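Robot Cells: Setup and Upkeep
Handout 4 — Bringing up a tabletop arm

Revised 29 Sep 2020. Replaces the November handout. Bring a copy to the lab session, plus the cell log for your station.

1. What this handout covers

Handout 3 dealt with mounting and the base bolts. This one starts with the arm already fixed to the table and ends with the first slow move. Gripper calibration is in Handout 5. The notes are written for the Valau arm on the wood-topped table. The smaller arm on the workbench uses the same power-up order but has its own joint limits, so don't copy numbers from one station to the other.

2. Before power

Keep the power supply unplugged until section 4. Check the base first. Put one hand on the lower link, push gently in each direction, and feel for movement between the base and the tabletop. A base that rocks even slightly will show up later as position error at the gripper, and people lose hours hunting for it in software.

Next, look at the wrist. The cable that feeds the gripper has to leave the wrist in a loop and then come back down the arm. The loop takes up the slack when the wrist turns. If it is too small, the connector gets pulled at the end of travel. If it is too big, it snags on the elbow or on whatever is on the table. With the arm limp, turn the wrist by hand to both ends of its range and watch the loop the whole way. Retie if needed. Leave the ties loose enough to slide a pencil under.

3. Cables on the table

Most faults logged at these stations are cable faults. Lay everything out before connecting anything, and sort it into what goes to the arm, what goes to the computer, and what is spare. Spare cable goes back in the drawer.

Run the base cord away from the side where the arm will be working. USB leads should be held down at the table edge with a clip, so that a tug on the computer end never reaches the connector on the arm. Do not coil extra power cable tightly under the base.

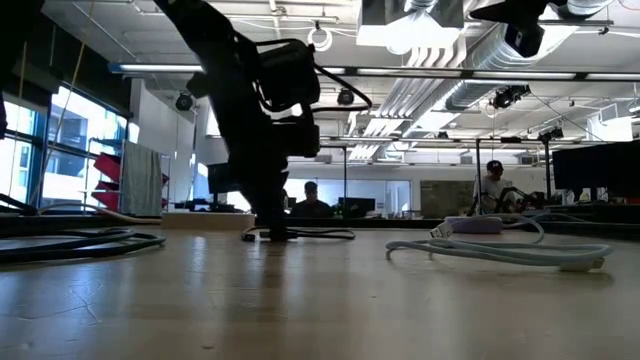 Check each connector for bent contacts and push it fully home. A USB plug that is halfway in will often work until the arm moves, then drop out. The Custow driver reports this as "device lost" and the joints go limp, so the arm falls from wherever it was. Support the upper link by hand whenever you reconnect.

4. Power-up order

Computer on, logged in, driver stopped.
Hand on the emergency stop. Tell the people at the next station.
Arm power on. Wait 30 seconds.
Connect USB.
Start the driver and read the joint list. Every joint must be present.
Enable the joints one at a time, starting at the base.

If a joint is missing, power off and go back to section 3. Restarting the driver over and over does not help.

5. Zero check

Move the arm to the zero pose by hand with the joints disabled, then compare the readings with the sheet taped inside the station log. Anything within 2 degrees is fine. For a larger difference, run the Kakico zero routine once and write the old and new values in the log — both, please. If the same joint has drifted in the last few entries, check its horn screw before zeroing again.

6. First move

Speed limit at 10 percent. Clear the table inside the arm's reach, including tools and loose leads. Jog each joint a few degrees both ways and listen. A steady hum is normal. Clicking or a stutter means stop and report it. Once all joints pass, run the short test path saved under Assefa, still at the low limit, and watch the wrist loop again.

7. Weekly upkeep

Wipe the links with a dry cloth. Check base bolts and wrist ties. Replace any cable with a cracked jacket, and cut the ends off the old one so it does not find its way back. Hours go in the right-hand column of the log. Joint 2 servo is due for replacement at roughly 52 hours of loaded running, sooner if it runs hot.

Reading for next time: Handout 5, first two sections.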